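Zanari woven basket, rectangular. Quick review

Posted 2023-02-04 by Yee-man Huang

Bought in September, order no. 2741, meant to write this up ages ago. Needed something for the bathroom shelf, bits and bobs, nothing fancy. Wanted sloping sides so I could get my hand in without knocking everything over.

Good points first. Weave is tight, rows nice and even, no ends poking out. Colour is a warm honey tan, a shade lighter than I expected from the website but I've come round to it.
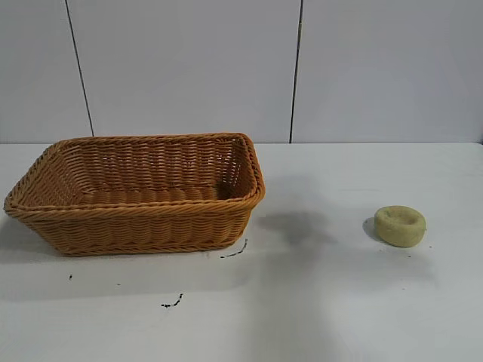
Rim is the best part. Thick, braided, comfy to pick up even with soapy hands. Had a cheaper one from Wisico before and the edge on that unravelled within weeks. Sits flat too, which the old one never did.

Not so keen on the floor of it. Ridged, so small things don't always stand straight, and crumbs and dust get down between the ridges. An old toothbrush shifts most of it. Bit of a faff.

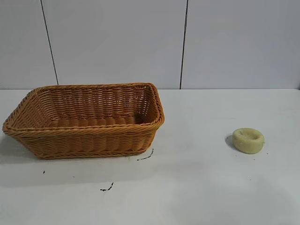
Size wise, it flares out, so measure your shelf at the TOP of the basket and not the base. I didnt. Had to shift the whole lot along to the wider shelf. My fault but the listing could say so.

Use it for soap, sponges, flannels, spare razors. Gaps in the weave let the air through so things dry out all right overnight. Wouldn't put anything dripping in it though, no liner.
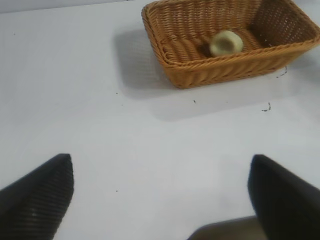 Paid 28 quid, delivered to Prasgate in three days. Bit steep for a basket. Would I buy agian? Yes, probably in the sale. Might get a second for the hall, gloves and keys and so on.

Four stars. One off for the floor.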